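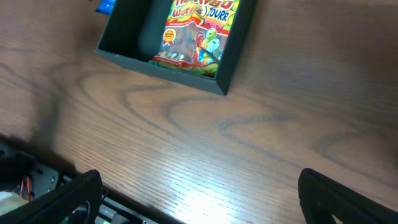

Yellow, orange and red: sweet bags have never gone in for subtlety.

I went back to Plavwood in December to help my mum clear out her loft, and within an hour of getting there I'd been sent to the shop. I'm a grown woman with a mortgage and a bad knee, and there I was, trotting down the hill with a fiver in my hand and strict instructions not to get the wrong milk. I can't tell you how happy it made me.

The shop is called Shukla, just that, no "Stores" or "News" or anything after it. It's been on the same corner for forty years, and for a good chunk of those I was in it nearly every day. I learned to count change in there. I bought my first lipstick in there (a brown one, dreadful) and hid from my PE teacher behind the greetings cards. So when my editor asked if I fancied writing something about corner shops, I said yes before she'd got to the end of the email.

What I hadn't reckoned on was how much I'd missed about the place when I was small. Children think shops just happen. The door's open, the lights are on, there's a person behind the counter, and that's the natural state of things, like weather. I had no idea that Umesh Semwal, who runs it now and used to stack the shelves after school when I was in the infants, gets up before four in the morning to sort the papers. Or that he still does the paper round himself when the paper girl has exams.

"You get used to it," he told me, while cutting the string off a bundle with a penknife. "You don't get good at it."

He let me hang about behind the counter for a couple of days, and I'm very grateful, as I was no use whatsoever. I got the till stuck. I put the cat food next to the tinned tuna (it seemed logical!) and he moved it back without a word.

The first thing I noticed is how few people come in for one thing. They say they have. They come in saying "just a pint of milk, love" and then they drift. They do a slow lap past the birthday candles and the fuse wire, and pick up a packet of something, and put it down, and ask whether the woman from the chemist has had her baby. Then they go home without the milk and have to come back. I saw the same man come through that door so many times in one afternoon that I began to wonder if he had a twin.

Plavwood has 3000 people in it and they don't all use the shop, obviously. There's a big supermarket over in Grekton with a café and a car wash, and most families do the main shop there, my mum included. Umesh isn't bitter about it. He goes there himself for nappies. What he sells, he says, is what people forgot, what they've run out of, and what they fancied at the last minute, and he's built the whole place round those. Batteries and bin bags are for the forgetters. Bread, milk, eggs and loo roll go down the far end, so you have to walk past everything else. And right by the till, at hand height, is the stuff people fancied.
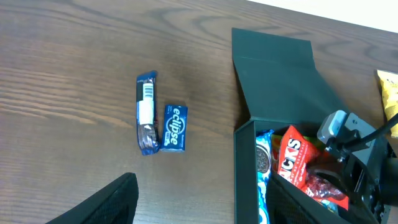 I asked him how he chooses what goes by the till and got a much longer answer than I'd bargained for. He moves it all about with the seasons. Mints and gum do well all year, he says, and better still on mornings when people are off to the station. Chocolate slumps in a heatwave and comes roaring back the minute the clocks change. Throat sweets have their own little spot from autumn on, and if he's late putting them out he gets told. He once tried dried mango, which he thought would be the making of him, and ended up eating most of it himself in the stockroom.

Prices are the sore point. Everyone over a certain age who comes in has a speech about what things used to cost, and I'm afraid I've started doing it too. I used to go in with 20p and come out with a paper bag so full the corners gave way. My niece came with me on the second morning and I gave her £2, feeling like Lady Bountiful, and she looked at the shelf and then at me with such pity that I had to find her some more.

I wanted to know whether a shop like this can keep going, so I rang Lingyun Shao. She spent years doing the books for small shops before she took over one of her own, a greengrocer's on the Grekton road. She's a fast talker and very funny, and I wrote down maybe half of what she said. The rent gets people first, according to her, and after that it's the fridges. I'd never given a thought to fridges. But they're on day and night, and when one packs up it always seems to be on the hottest weekend of the year with a full load of yoghurt in it.

"People think it's the supermarket that shuts you," she said. "Half the time it's a compressor."

She's put in one of those ordering systems, Zitent, which does her stock on a tablet and tells her when she's low on onions. She swears by it. Umesh has been shown it and was polite. He keeps his orders in a red hardback notebook with a biro on a string, and there's a shelf of old ones going right back to his uncle's day. I had a look through a few and they're wonderful, all crossings-out and phone numbers, and "NO MORE TURKISH DELIGHT" underlined so hard it went through the page.

My favourite time in there was about as late as it gets, the half hour before closing. The teenagers have been and gone by then. You get nurses on their way to a shift and people in slippers. One woman came in with her coat over her pyjamas and bought a single lemon, and she and Umesh had a long talk about gravy. Somebody's parcel was behind the counter, and somebody else's door key, in an envelope with "Dawn's cousin" on it. Umesh isn't paid for the key. He didn't seem to think that was worth remarking on when I brought it up.

I did ask what happens when he wants to stop. His daughter is at college doing something with sound, and his son, who's still at school, likes the crisps but not the hours. He shrugged and said he'd thought about selling a few years back, and even had a man round to measure up. The man wanted to know if the flat upstairs could be made into two flats, and kept calling the shop "the ground floor unit". Umesh made him a cup of tea and that was the end of it.

There are plans, though. He's going to have a proper coffee machine by the window once he's shifted the magazine rack, and he's thinking of a noticeboard, as the window is so thick with lost cats and piano lessons that he can't see who's parked outside. I offered to help him move the rack. He looked at my knee, and then at the cat food, and said his brother was coming over to do it.

Mum's loft took us the rest of the week. I got the wrong milk, by the way. It was meant to be the green one.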